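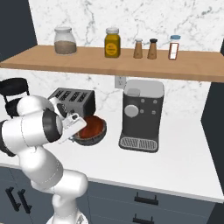 January – sim kitchen, grasp + carry planner

Picked up where Kerstin left off. Task is bowl and pot handling at the counter, Lunde branch, Brevden scene set. 80 rollouts queued before lunch, 53 finished clean, rest split between IK fails and the collison checker giving up.

Bowl: rim grasp from the left is the one the sampler likes. Fine by me, but approach angle gets shallow when the toaster is right behind. Padded the toaster hull 16 mm, planner stopped threading the wrist past it. Cost weight on wrist roll still a guess.

Contents are just a mesh glued to the bowl so no slosh penalty. Need one before anybody trusts the tilt numbers.

Iteration cap was 2,000 – left it. Raising it only made the bad seeds slower.

Pot: no upright constraint in this config, I'd commented it out in the Flirnier yaml and forgot. Carry goes way high over the counter, elbow swings across the cooktop. Legal path, ugly path. Shelf is in the collision world, checked twice. Wire rack is too, but as one solid box, so the planner thinks the gaps between trays are full. Ok for carrying, useless for placing.

To do: upright constraint back on, split rack into tiers, log joint 4 margin, rerun same seeds. 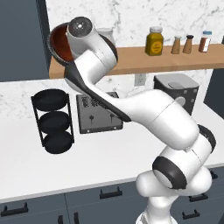

Diane Landry wants the constraint soft at first, with a cost on tilt, and hard only once the pot is above shelf height. Says the hard version killed half her seeds on the Skemivmont arm. Will try both on the same seed list tonight, hers frist.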